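Speaker notes – "The grasp that wasn't" – 25 min slot plus questions
Carola Albers, sim and safety track, after the coffee break

(check clicker. check the clock is on MY side of the stage this time)

OPENING

Hi, thanks, sit anywhere. Name, what I do, one line only. I look after the test side at Trova, meaning I read logs other people would rather not read.

Talk is about one fault. Not a dramatic one. Arm in simulation closed on something, reported success, and the success was wrong. Then the same bug got copied onto a real cell at the Uvdale site and that's when it got interesting for everybody.

Say early: nobody was hurt. People sit there waiting for the injury otherwise and don't listen. One cracked fixture, one bent finger, one very annoyed shift lead.

Three parts. What we saw, why we believed it, what we changed. Don't read the slide out loud, Carola.

PART ONE – WHAT WE SAW

Background, quick. Tabletop tasks in a simulated kitchen. Pick up a thing, put it in or on another thing. Simple grasps, two fingers, rigid objects mostly. We call the task runner Plorkora, Henrik named it, don't ask me to explain, there's no story.

The runner decides "grasp OK" on two signals. Finger gap stopped shrinking before fully closed. And contact reported on both fingers. Both true, you have a grasp. Sounds fine. It was fine for more than 700 runs.

Then Nam-gil Na is looking at failures on the place step. Objects let go too early, or never got to the target. He assumes it's the place planner. Everybody assumed the place planner, it had been rewritten in February and it was the new kid so it got the blame.

(pause here, let them laugh or not)

He goes back frame by frame through the wrist view and starts asking a different question. Forget where it dropped. What was it holding, and where on the thing?
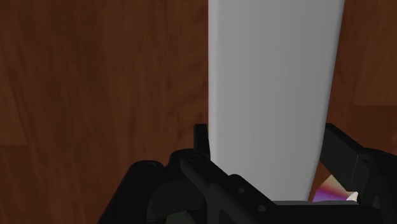
So that was the question on the whiteboard for most of a week. When the fingers stop, what stopped them?

Because the gap number doesn't know. Gap number says "something is here." Could be the object. Could be the edge of the object. Could be a neighbor. Could be one finger on the object and the other finger on whatever is next to it, and that one counts as contact on both fingers. Go back and read the condition again, slowly. Contact on both. Nowhere does it say contact with the SAME THING.

Read that twice to the room. It's the center of the talk.

Nam-gil printed out the contact pairs. In the bad runs the left finger touched body A and the right finger touched body B. The check had thrown away the body names before comparing. One line of code. Somebody (me) had reviewed it.

Admit that out loud. Yes it was me. I approved it on a Wednesday at ten to six and I wanted to go home.

PART TWO – WHY WE BELIEVED IT

This is the bit I'd like people to take home, so slow down, you always rush here.

Reason one, the success rate looked right. We had a rough idea of what a good policy should score and it scored that. If it had come out terrible we'd have dug in the first day. It came out plausable and plausible is where bugs live for months.

Reason two, the arm moves nicely. I mean it. Smooth approach, no jerk at the wrist, no joint limit trips. You watch playback at double speed from the room camera and it looks like competence. From over there you see a whole arm and a small thing at the end of it, and your eye fills in the rest. We all did it. Dörte Hagedorn had a good line for this in the review, she said we were grading the dancing.

Reason three, the two views were never looked at together. Wrist view was for the training people. Room view was for demos and the weekly check. Different folders, different frame rates, timestamps that didn't agree by a couple frames. If you wanted to line them up you had to do it by hand and who's doing that on a Friday

(skip the sync details unless asked, there's a backup slide)
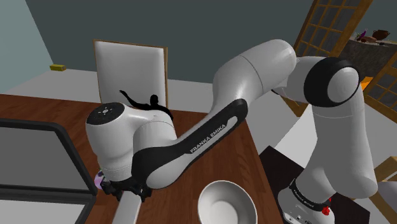
And the physics was hiding it too. Friction in that build was set high. Somebody turned it up during an earlier slip problem and it never came back down. With friction that high a bad pinch survives the lift. Corner pinch, edge pinch, doesn't matter, the object comes along. On the real cell it doesn't come along. Or it comes along for 20 cm and then it leaves.

Change that number, say "a short way". Don't make up numbers on stage.

So, the real cell.

Uvdale had a fixture-loading job. Petersen makes the fixtures, they sit in a rack, arm takes one, places it in the nest. Closely spaced rack. You can see where this is going. Our grasp check went over there as part of the shared package because it was "proven in sim." I want to find that sentence in the release note and frame it.

First shift, second hour. Arm goes into the rack, right finger on the fixture, left finger on the rack divider. Gap stalled, contact on both, grasp OK. Arm lifts. Rack does not want to lift. Force goes up. The force limit on the cell was set loose for that axis because fixtures are heavy, fine, reasonable decision on its own. So it pulled a good while before it tripped. Finger bent, fixture cracked, rack half off its bolts.

Till Ehlers was the shift lead. Guard door was closed, he was outside it, protective stop latched when it should. That part worked as designed and please say so clearly, the safety layer did its job. The failure was one layer up, in the thing that told the program everything was going well.

What bothered Till, and I think he's right: after the stop, the log said grasp OK. Screen said grasp OK. The recovery routine asks "am I holding something?" and if yes it offers the operator a button for RESUME LIFT. Green button. He didn't press it. He looked through the glass and saw the finger and walked over and locked out the cell.

But think about the version where it's a slightly worse bend in the sightline, or end of shift, or somebody who was told to trust the green one. A wrong "holding" flag turns a recovery screen into a bad suggestion. That's why I'm calling this a safety matter and not only a quality one. We argued about that word internally. I won, mostly.

(water)

PART THREE – WHAT WE CHANGED

Keep moving, should be at minute 16 or so.

Check itself first. Both fingers must report the same body. Contact points must be on opposing sides, normals pointing at each other within a tolerance. Easy in sim where bodies have names. On the real cell they don't, so there it's a small test lift, a few mm, low force limit, look at the load. Weight wrong, force climbing, no motion – open, back out, ask a person.

Second, friction. Henrik Hinrichs set it up so every nightly run gets a spread of friction values including two low ones. Success rate dropped the first night. There was some sadness. I had to explain to management that the number went down because it got more true, and that's a fun meeting, I recommend it to nobody.

Third, views side by side. One player, wrist and room, same clock. Took Dörte two afternoons. Two! We lived without it for a year. Every failed run opens in it by default, and also a random handful of the PASSED runs. This is the cheap one, if you do one thing from this talk do this one. Look at your passes.

Fourth, the recovery screen. No resume button any more after a force stop, whatever the flag says. Operator gets what the sensors read, in plain words, and the choices are open and retreat, or call somebody. Till wrote the wording. Mine was worse.

Fifth, tags on the shared package. "Proven in sim" is banned. You write what was tested, with what friction, what spacing between objects, and what was not tested. The not-tested list is the one people read, I've noticed.

WHAT STILL ISN'T FIXED

Don't skip this even if short on time.

Soft objects. Contact on opposing sides means very little when the thing folds. We still get false yes on these and we know it.

Test lift costs time every cycle. Uvdale wants it off for the widely spaced racks. I said no. Then I said maybe. Currently it's on. Ask me again in the bar.

And we don't know how many of the old runs were wrong. Contact names weren't saved. We reran a part of them, not all. So any chart from before the fix has a note under it now. If you have an old slide deck of ours, please put the note on it or throw it away.

QUESTIONS I'LL PROBABLY GET

Why not just tactile sensors – yes, nice, budget, also they tell you about contact and we already had contact. It was the logic.

Would review have caught it – it was reviewed. See above. What we added is a test with two objects side by side, one finger on each, must return NO. That test is four lines long.

Did the vendor have a part in it – no. Arm did what we told it. Be firm here, don't let someone drag it into a brand argument.

Can we have the player – Dörte is cleaning it up, email me, no promises on the date.

Backup slides: sync drift, contact pair table, photo of the bent finger (Till's, ask him again if it's ok to show)

Thank Nam-gil by name. He's in the third row and will hate it.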